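Projects > Lutotwood > Hokside cloths > README

Filed under: Textiles, Household, Data cards

June 24, 2023 by Lacerda

README: Hokside cloths

Hello, and thanks for opening this one first. Hokside cloths is my collection of pictures and notes on everyday fabric things lying on a table, hanging over it or halfway to being folded. There are 76 items in it at the moment. I started it when I wanted to look up how different sorts of cloth crease and droop, and everything I found was either fashion photography or very serious engineering, with not much in between. I wanted tea towels! And sports tops, and pillowcases, and the sort of thing you grab out of the basket without looking.

What's inside

Each item has its own folder, with at least one picture and a plain text file called notes. The notes give the main colour, the kind of surface (smooth, ribbed, dimpled, fluffy), what I could make out of the hems and seams, and a few words about the shape it's in. I've kept the wording as ordinary as I can. If I'd say "scrunched" out loud then it says scrunched in the notes, and if you need proper textile terms you'll have to map them across yourself, sorry.

The folders are sorted by colour and then by surface. I did try sorting by type of garment, but half the time you only get a corner or a bit of edge and I was forever guessing. So there's a garment field, and it's allowed to say "unknown". In 24 of the items it does. Please leave those alone unless you can see something in the picture that settles it — a label, a cuff, a neckline.

Things I'm fussy about

A fold is where cloth has doubled over on itself. A crease is a line left in it. I mixed these up all through the first version and had to go back over the lot, which took me most of an evening and a whole packet of biscuits.

A hem gets "straight" or "wavy" depending on how it looks in that picture, even if you know perfectly well it would lie flat once you'd smoothed it out. Seams get their own line. Where a seam runs alongside a hem, write "parallel" and carry on.

Colours are by eye. I don't have a chart and I don't want one. Orange has been the hardest, as it slides off towards red inside a fold, and my rule is that the biggest patch of colour wins and the darker bits go in brackets.

The tabletop goes in too. Shiny tables throw the light about and you often get a bit of the cloth's colour showing up on them, so there's a surface field for that.

Known gaps

Very few dark things. Hardly any wool. No duvet covers at all, they're a nightmare and I've got a small table. I'd also like more stretchy fabric, which bends in a softer way than cotton and makes rounder ends where it folds. I'm hoping to get through some of this in July.

Versions

This is version 2. Version 1 lived in a folder called Cerkus and had the fold and crease muddle in it, so if you've still got a copy, please bin it. Nothing was taken out between the two, only relabelled.

Using it

Help yourself for anything you like, and a mention of Hokside cloths would be lovely. If you spot a mistake, send the folder name and the line that's wrong, and I'll fix it in the next version.
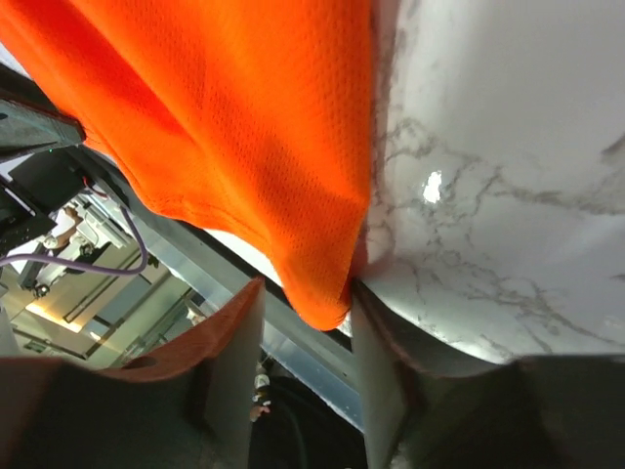

Page 2

Notes: orange, bright (deep red-orange in the fold). Surface dimpled, a fine mesh or knit. Hem wavy, stitched, lower left; seam parallel. Shape: hanging on the slant, coming down to a rounded, folded tip. Garment: unknown. Table: white, glossy, marble pattern, faint pinkish-red showing on it near the tip.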